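Skendar Residence Reopens Ground-Floor Lounge With New Housekeeping Schedule

2022-06-24

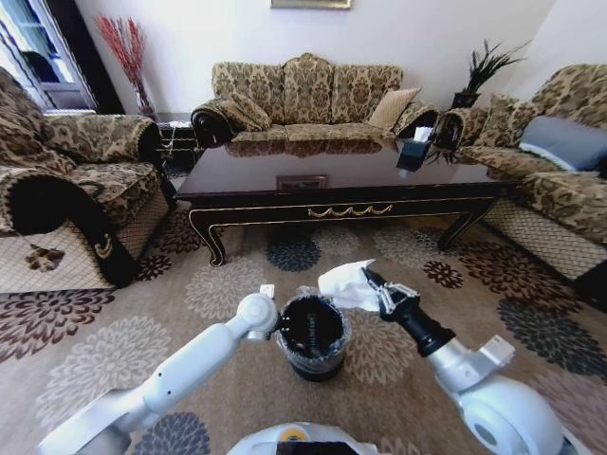
The Skendar Residence has reopened its ground-floor lounge to residents and their guests following a period of cleaning, rearrangement and minor repair that began in April. The room is again available every day from the early morning until the building's quiet hours, and the reservation book has been returned to the front desk.

The lounge is the largest of the shared rooms at the residence and is used for family visits, reading, afternoon tea and the monthly residents' meeting. It was closed when the floor beneath the carpet was found to need attention near the garden door. Management decided at that time to carry out the remaining work on the room's list during the same closure, so that residents would not be asked to give up the space twice in one year.

Sobia Mirani, director of residential services, said that the furniture residents know has been kept.

"We received a number of letters asking us to leave the room as it was," Ms. Mirani said. "The coffee table, the sofa, the armchair and the flowered carpet have all gone back. The changes are in how the room is looked after from day to day."

The carpet, with its large flower medallions in navy, maroon, gray and pale beige on a tan ground, was taken up for the floor repair and sent out for cleaning. It was examined on its return and put back in the same position. Residents had asked whether it would be replaced with a plain one. The management office confirmed in writing that no replacement is planned, and that the pattern was among the features most often mentioned in the letters received.

The coffee table has also been retained. Its glossy dark brown top had collected a number of rings from cups and glasses, and the surface was treated by an outside furniture restorer. The black apron with its thin gold lines and the gold swag ornament along the front were cleaned by hand. Residents are asked to place a coaster under every cup, hot or cold, and to avoid setting down flower vases without a saucer. Coasters are kept at the front desk and may be borrowed without signing. Spray polish should not be used on the table. Staff have been given a suitable cloth and will attend to any marks that are reported to them.

The total cost of the work was $2,108, against a budget of $2,000 approved before the closure. The difference was met from the general maintenance account and will not affect monthly charges. Invoices may be inspected at the management office during regular hours.

New arrangements for waste

The most noticeable change to daily routine concerns the small trash bins. Under the previous arrangement, the lounge relied on a single large container in the hallway, and used tissues, candy wrappers and tea bags were frequently left on the table or tucked beside the cushions of the sofa. A survey was distributed to households during the closure, and 97 replies were received. The condition of the table after weekend visits was the most common complaint, followed by the temperature of the room in winter.

Small black bins are now in use in the shared rooms. In the lounge, a bin is kept on the carpet in front of the coffee table, within reach of those who are seated and clear of the path to the garden door. Each bin is lined with a clear plastic bag folded over the rim. Clear bags were selected at the request of the housekeeping staff, who are often asked to look for eyeglasses, hearing aid batteries and keys that have been thrown away by mistake.

The bins are intended for light, dry waste such as tissues, paper napkins and wrappers. Food scraps, drink containers and anything wet should be taken to the kitchen at the end of the hall. Newspapers and magazines should be left on the shelf by the entrance, where they are collected for recycling. Residents are asked not to move the bin to the wall or behind the furniture, where it has been overlooked on several occasions during collection.

Bags are changed twice a day, once before the lounge opens and once in the late afternoon. An additional change is made after scheduled events. Spare bags are stored in the hall cabinet, and any resident or guest who finds a bin full between collections is welcome to replace the bag or to inform the front desk.

Wajid Yousafzai, housekeeping supervisor, said that the change has shortened the morning round.

"A tissue on the table takes a moment to pick up, but the table then has to be wiped as well," Mr. Yousafzai said. "When it goes straight in the bin, the table can wait for its regular cleaning. We would ask visitors, and children in particular, to use the bin before they leave the room."

Mr. Yousafzai added that boxes of tissues will continue to be supplied in the lounge at no charge. Residents who prefer an unscented brand may bring their own or make a request through the suggestion box.

Care of the carpet

The carpet will be vacuumed on weekday mornings before the room opens. A more thorough cleaning will be arranged once a year. The cleaning firm has advised that spills should be blotted at once with a plain white cloth or paper towel and should not be rubbed. Salt, soda water and household stain removers should not be applied, as they may affect the darker colors in the pattern. Any spill, however small, should be reported to the front desk so that it can be recorded.

Chairs brought in for larger gatherings should be carried across the carpet and not dragged. Folding chairs are available from the storage room and must be returned on the same day. Residents who use walkers or wheelchairs need make no special arrangements. The edges of the carpet were checked after it was put down, and staff will check them again each week.

Outdoor shoes are permitted in the lounge. In wet weather, visitors are asked to use the mat inside the main entrance before going through.

Use of the room

The lounge may be reserved for private family occasions of up to 12 people. Reservations are made in the book at the front desk and should be entered at least two days in advance. A household may hold no more than one weekend reservation in a calendar month. When the lounge is reserved, the smaller reading room on the same floor remains open to all residents.

Those who reserve the room are responsible for leaving it in order. The coffee table should be cleared, cushions returned to the sofa and armchair, and cups and plates taken to the kitchen. The bag in the bin should be tied and left beside the kitchen door. Decorations may be placed on the table but must not be taped or pinned to any part of the furniture, including the gold trim. Candles are not permitted.

Refreshments may be served in the lounge during private occasions and at the afternoon tea. At other times, residents are asked to limit food to light snacks. The kitchen's kettle and serving trays may be used by arrangement with the front desk.

The afternoon tea will resume next week at its customary hour. The residents' meeting will also return to the lounge, having been held in the dining room during the closure. Minutes of the meetings held in the interim have been posted on the notice board, together with a summary of the survey replies.

Further work

Two items from the original list have been postponed. The reading lamps ordered for the lounge have not yet been delivered, and the existing lamps will stay in use until they arrive. The repainting of the garden door has been deferred until the autumn, when the door can be left open to dry without inconvenience to those who sit outdoors in the summer months.

Management has also received a request for a second armchair. Ms. Mirani said that the matter will be placed on the agenda of the next residents' meeting, along with the question of whether the room can hold another large piece without narrowing the way through for wheelchairs.

Comments on the new arrangements may be left in the suggestion box at the front desk or given to any member of the housekeeping staff. Written comments will be answered within two weeks. Items found during cleaning are held at the front desk for one month, and residents who believe they have lost something in the lounge are advised to ask there first.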